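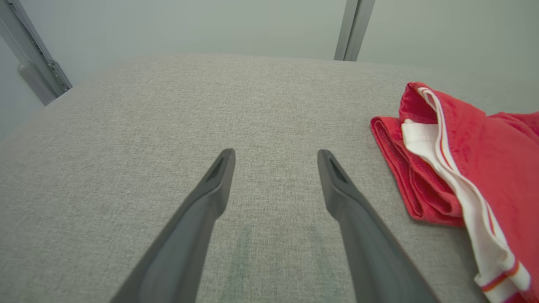
Visit to the Wedent folding room, Brurneck

Search this site Enter keywords Go

8/19/22

The Wedent open day covers three rooms on the ground floor, and the folding room is the second. Entry was by timed ticket and each group had 13 people. I had come mainly for the surfaces, having spent too long folding towels on melamine, where the bottom layer slides as soon as the top one is pulled.

Wedent folds on fabric. The work surface is covered in a tightly woven light grey cloth with a speckle in it, and the far edge is curved. A folded red piece with a white band was lying on the right-hand side when our group came through. The band has thin orange-red stripes along its edges and makes a useful reference line: if it runs straight after the second fold, the piece is square. On plain cloth the folder has to work from the hems, and hems are seldom true after a few washes.

The covering is a Gurnel upholstery cloth, bought by the roll. According to the handout it is replaced after 400 hours of use, or sooner if it begins to pill. A pilled surface drags on looped fabrics and leaves lint on dark ones. I asked whether pale grey showed the dirt. The answer was yes, and that this was the reason for choosing it.

The house method is short. Lay the piece face down, smooth from the centre outwards, fold the sides in, then fold from the bottom. Thick items are finished with a loose roll at the top edge - a hard crease there takes a long time to drop out. Stacks are limited by height, with a gauge for each type of article.

The third room is storage. Shelving is by Ghauri, adjustable in 2 cm steps, with 367 labelled positions. Labels are on the shelf lip and use article codes only, so a visitor learns very little from them. Air is kept moving by a fan at the far end, which made the talk hard to follow from the back.

Practical notes: the car park is small and the bus stop is closer than the map suggests. The handout is worth taking, although the folding diagrams are printed too small to read at arm's length. Tea was in the first room, after the tour. The next open day is in September, with tickets from the front desk at Brurneck.

Related items
Shelf heights for mixed linen
Choosing a cloth for a folding table
Towel weights and drying times
Open days: what to ask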